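Monday, Berkgate workshop, started 8.40

Limescale remover, dilution trial, second round. Carried on from the April notes. Aim is still to find the weakest citric acid mix that clears a 2 mm scale layer from glazed tile offcuts inside a working morning. Tatu cut the offcuts last week and Catherine numbered them on the back in pencil. Pencil survives the acid, marker did not.

Mixes made up fresh with tap water. Strong mix is 100 g citric acid to the litre, weak mix is 40 g. Same bag of powder as before, the Skaver one, now nearly finished. Gareth to order more, and to get the fine grade this time — the coarse took far too long to dissolve and left grit at the bottom of the jug.

400 ml of mix per tray, lids on. Trays stirred at the start and not touched after that. Bench by the window was 2 degrees colder than the inside bench, so all trays went inside.

Strong mix: fizzing stopped before the first tea break. Scale came off with a plastic scraper, light pressure. Glaze dull on one offcut, but that one had a crack in it already and I would not read much into it.

Weak mix: slower, as expected. Still fizzing at the edges at 11.15. Scale soft on top and hard underneath. Needed a second soak with a fresh 400 ml before the scraper would shift it. Glaze fine on all of them.

Control tray, water only: no change.
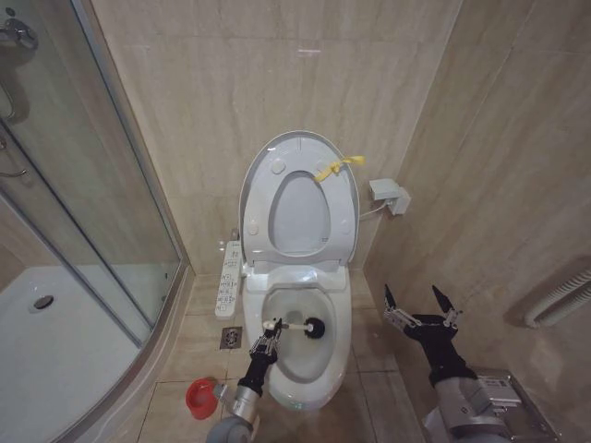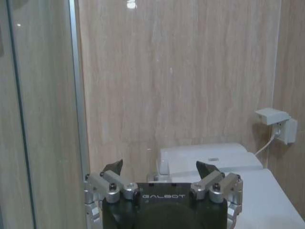
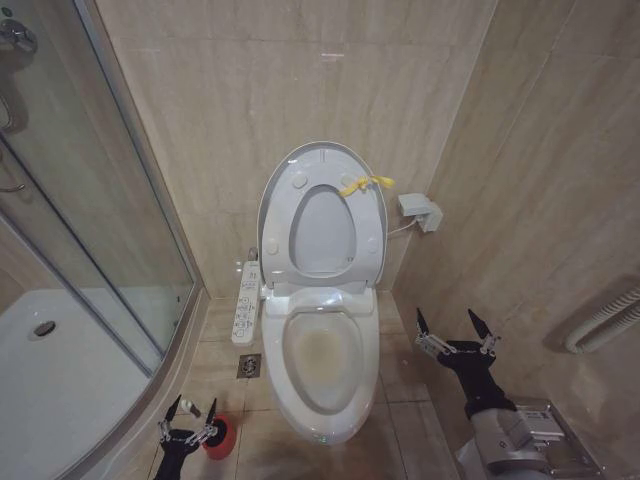
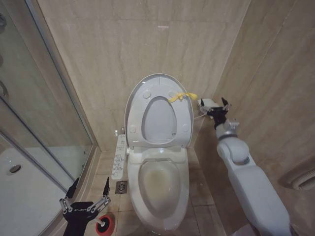

Bathroom set. Brush in the bowl in the first.

Dennis asked whether warming the weak mix would save the second soak. Probably, but the Dutholm sheet will be used by people with a bucket and a cold tap, so the cold figure is the one that matters. May run a warm tray later for interest.

Maureen's point about grout is a fair one. None of the offcuts have any, and citric acid will go for cement grout given long enough. Need a small grouted panel before anything goes out to Greenwood. Tatu has half a bag of grey grout left from the sink job. Leave it to cure properly before use, no short cuts as in April.

Used mix neutralised with washing soda, added slowly in the big sink. It foams a good deal, so do it in two goes.

To do:
Grouted panel, two mixes, same volumes.
Repeat the dull glaze result on a sound offcut.
New scraper, the blue one has a nick in it.
Label the jugs — found one with no label again.

Trays rinsed and racked by 3.30.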